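4 Einbau und Inbetriebnahme

Dieses Kapitel beschreibt den Einbau des Untertischfilters Galatholm in den Kaltwasserstrang einer gewöhnlichen Küchenspüle. Wer den Filter nur auspacken und im Schrank liegen lassen möchte, kann hier aufhören zu lesen. Erfahrungsgemäß ist das die häufigste Betriebsart der ersten Wochen.

4.1 Vor dem Einbau

Legen Sie bereit: einen Maulschlüssel, ein Handtuch, einen flachen Eimer und eine Taschenlampe, die man sich notfalls zwischen die Zähne klemmen kann. Der beiliegende Kartuschenschlüssel passt auf das Filtergehäuse und auf sonst nichts im Haushalt. Bewahren Sie ihn trotzdem auf.

Räumen Sie den Unterschrank vollständig aus. Auch die Sachen ganz hinten. Die Flasche ohne Etikett gehört zur Schadstoffsammlung.

Prüfen Sie den Leitungsdruck. Der Filter ist für höchstens 4 bar ausgelegt; liegt der Druck in Ihrer Wohnung darüber, muss ein Druckminderer vorgeschaltet werden. Im Altbau erfährt man den Wert beim Vermieter, meist beim dritten Anruf.

Überlegen Sie außerdem, wofür Sie das gefilterte Wasser verwenden wollen. Für Blumen, Nudeln und den Abwasch ist es zu schade. Für Tee, Wasserkocher und Kaffeemaschine lohnt es sich, und wer dort bisher regelmäßig entkalkt hat, wird den Unterschied am Essigverbrauch merken.

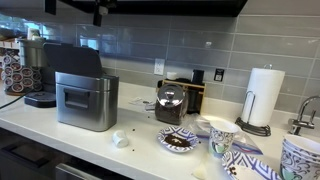 Kaffeeplatz mit Kapselmaschine und Kapselkarussell auf weißer Arbeitsplatte

4.2 Filterkopf montieren

1. Schließen Sie das Eckventil für Kaltwasser. Das ist meistens das rechte. Öffnen Sie danach den Hahn an der Spüle und warten Sie, bis kein Wasser mehr kommt. Kommt es weiterhin, war es das linke, oder das Ventil ist seit Jahren nicht bewegt worden und möchte das auch nicht.

2. Halten Sie den Wandhalter an die Seitenwand des Schranks und zeichnen Sie die Bohrlöcher an. Unter dem Gehäuse muss eine Handbreit Luft bleiben, damit die Kartusche nach unten herausgenommen werden kann.

3. Schrauben Sie den Halter fest. Die beiliegenden Schrauben sind für Schrankwände aus Spanplatte bemessen. In Fliesen halten sie nicht, auch mit gutem Zureden.

4. Hängen Sie den Filterkopf ein, bis er hörbar einrastet. Der Pfeil auf dem Kopf zeigt in Fließrichtung, also zum Hahn. Der Pfeil ist klein. Wir haben darum gebeten, dass er größer wird.

Vorsicht: Bohren Sie nicht in die Rückwand des Schranks, solange Sie nicht wissen, was dahinter verläuft. Hinter Küchenspülen verlaufen vor allem Wasserleitungen.

4.3 Schläuche anschließen

1. Lösen Sie den Schlauch der Armatur vom Eckventil. Es tropft. Dafür ist der Eimer da.

2. Verbinden Sie das Eckventil mit dem Eingang des Filterkopfs und den Ausgang mit der Armatur. Jede Verschraubung erhält eine der schwarzen Dichtungen aus dem Beutel. Sollte am Ende eine Dichtung übrig sein, gibt es zwei Möglichkeiten, und nur eine davon ist die Ersatzdichtung. Schauen Sie lieber nach.

3. Ziehen Sie die Überwurfmuttern von Hand an und danach eine Vierteldrehung mit dem Schlüssel. Eine halbe Drehung ist nicht doppelt so dicht.

4. Verlegen Sie die Schläuche ohne Knick und so, dass der Mülleimer beim Herausziehen nicht an ihnen hängen bleibt. Probieren Sie das aus, bevor der Mülleimer voll ist.

Hinweis: Bei drucklosen Untertischboilern darf der Filter ausschließlich vor dem Boiler sitzen. Warmes Wasser verträgt die Kartusche nicht. Sie sagt es Ihnen durch einen Geschmack nach feuchter Pappe.

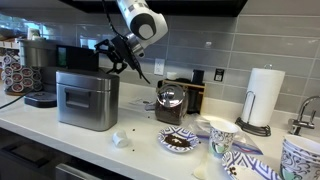 Vanags

4.4 Härte einstellen

Der Filter entfernt nie den gesamten Kalk. Ein Teil des Wassers läuft am Harz vorbei, und wie groß dieser Teil ist, bestimmt das Stellrad am Filterkopf. Ganz weiches Wasser schmeckt im Kaffee sauer und im Tee nach wenig, sehr hartes Wasser bildet auf dem Tee eine Haut, die man mit dem Löffel zerteilen kann.

1. Ermitteln Sie die Härte Ihres Leitungswassers. Der Wasserversorger nennt sie auf seiner Internetseite, gewöhnlich unter einem Menüpunkt, hinter dem man Stellenangebote vermuten würde. Zuverlässiger ist der beiliegende Teststreifen.

2. Tauchen Sie den Streifen kurz ein, schütteln Sie ihn ab und vergleichen Sie ihn bei Tageslicht mit der Skala. Unter Küchenlampen sehen alle Felder gleich aus.

3. Stellen Sie das Rad anhand der Tabelle im Deckel der Verpackung ein. Als Zielwert für Heißgetränke empfehlen wir 7 °dH. Die Verpackung liegt zu diesem Zeitpunkt vermutlich schon im Altpapier - der Gang dorthin ist Bestandteil der Inbetriebnahme.

4. Notieren Sie die Stellung auf dem Aufkleber am Gehäuse. Man merkt sie sich nicht.

In Senau wird von Februar an ein Teil des Netzes aus einem anderen Brunnen versorgt. Wer dort wohnt, misst danach noch einmal und stellt gegebenenfalls nach.

4.5 Spülen und Dichtheit prüfen

1. Setzen Sie die Kartusche ein und drehen Sie sie bis zum Anschlag nach rechts.

2. Öffnen Sie das Eckventil langsam. Ein kurzes Zischen und Husten im Hahn ist Luft und geht vorüber.

3. Lassen Sie 8 Liter Wasser durchlaufen. Das erste Wasser ist grau vom Kohlestaub. Es ist unbedenklich, sieht aber nicht so aus; nehmen Sie es für die Zimmerpflanzen, die haben in dieser Frage kein Mitspracherecht.

4. Trocknen Sie alle Verschraubungen ab und legen Sie ein Blatt Küchenpapier darunter. Kontrollieren Sie es am nächsten Morgen. Ein nasser Fleck verrät die undichte Stelle genauer als jedes Abtasten mit dem Finger.

Vorsicht: Lassen Sie das Eckventil in der ersten Nacht zu, wenn Sie verreisen. Überhaupt ist der Abend vor dem Urlaub kein guter Termin für Arbeiten an der Wasserleitung.
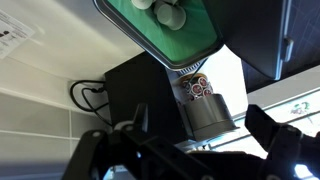
Gruseo schrieb uns zur vorigen Fassung dieses Abschnitts, das Küchenpapier sei eine schöne Idee, habe bei ihm aber zweimal falschen Alarm gegeben, weil das Rohr der Kaltleitung im Sommer schwitze. Man möge doch bitte dazuschreiben, dass Kondenswasser keine Undichtigkeit sei. Er habe deswegen alle Muttern nachgezogen, und erst danach sei es wirklich undicht gewesen.

Wir schreiben es hiermit dazu. Bildet sich der Fleck unter einem glatten Rohrstück ohne Verschraubung, handelt es sich um Kondenswasser. Ein Stück Schaumstoffisolierung schafft Abhilfe.

Hinweis: Ist eine Mutter bereits überdreht, tauschen Sie die Dichtung aus und beginnen Sie wieder bei 4.3, Schritt 3. Die Ersatzdichtung liegt im Beutel, sofern sie dort noch liegt.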